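Dresano 14 Refurbished Tower, Bare System

Home > Desktop computers > Bare systems > Towers

Article number: 1154
Condition: used, cleaned
Supplied by: Ornari, Oosthuizen

The Dresano 14 is a used desktop tower which we sell without processor, memory and drives. It is meant for people who have already these parts at home, or who wish to choose them by themselves. You receive the case in black and silver, the motherboard, the power supply and the full set of internal cables. All the rest is your choice.

We have sold this type of tower for several years, first to schools and later also to small offices. It is not a new model and it will not win any speed contest. For letters, bookkeeping, internet and a little photo work it is still a good machine, and it is easy to repair. The side panel comes off completely, so you can lay the tower on its side and work from above with both hands.

What is inside

The power supply sits in the upper corner at the back, with its label on the top face. The motherboard is a green one and has a socket with a metal frame that opens and closes over the processor. Next to it are the black memory slots with white clips at their ends. Lower on the board you find a long blue PCIe slot for a graphics card or another expansion card.

The parts which you are supposed to touch are mostly blue. There is a blue latch at the drive cage, another one at the optical drive bay, and a blue clip which holds the expansion cards. Please use your fingers for these and not a screwdriver, as the plastic can break when it is old.

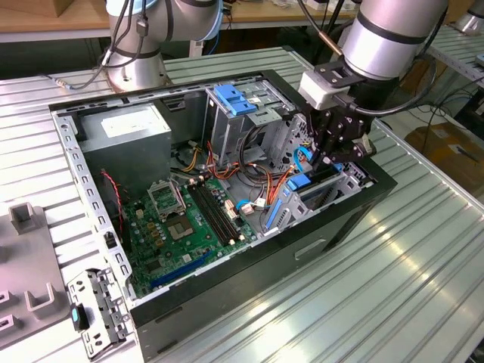
Dresano 14 with side panel removed, processor socket open.

The power cables are left at their full length. Some customers find them a bit untidy, and we understand this, but a short cable is a bigger problem when you want to put a drive in a different place. If you like a tidy case, the Sudance cable set contains soft ties and can be ordered together with the tower.

Before you fit your own parts

Take the mains plug out and wait a moment. Touch bare metal of the case before you take the processor in your hand. Open the socket frame, lower the processor straight down and do not push it. When it lies flat, close the frame again. Never touch the contacts in the socket. A bent contact is not covered by our guarantee and it is very difficult to make straight.

The memory modules go in only one way round. Press on both ends until the white clips are closed. For the drive, connect first the data cable and after that the power cable, because there is more room for your fingers in this order.

A processor cooler is not included. Please ask us which one fits, and tell us the name of your processor in the message.

Supplied with the tower

Case with side panel
Motherboard, fitted
Power supply, fitted
Internal power and data cables
Mains cable, European or British plug (please choose when ordering)
Printed instructions, 3 pages

Not supplied

Processor and cooler
Memory
Hard disk or SSD
Optical drive
Operating system
Keyboard, mouse and screen

Condition and guarantee

The towers have been used before, so small scratches on the outside are normal. We do not paint over them. Inside, the dust is removed and the cables are checked for damage. The guarantee is 13 months from the day of delivery and covers the motherboard and the power supply. If something is wrong, write to us first and keep the box, please. Many times it is only a cable that is not pushed in well.

Delivery

Orders inside the Netherlands are sent by parcel post. For other countries we calculate the price by weight and send you a message before we take the payment. You can also collect the tower in Oosthuizen, by appointment only. In December the delivery can take longer than usual.

Questions about this article are answered by Asmaa Naciri. Please write the article number in the subject line and, if it concerns a repair, add a photo of the inside of your tower.

Page last changed: Apr 27, 2020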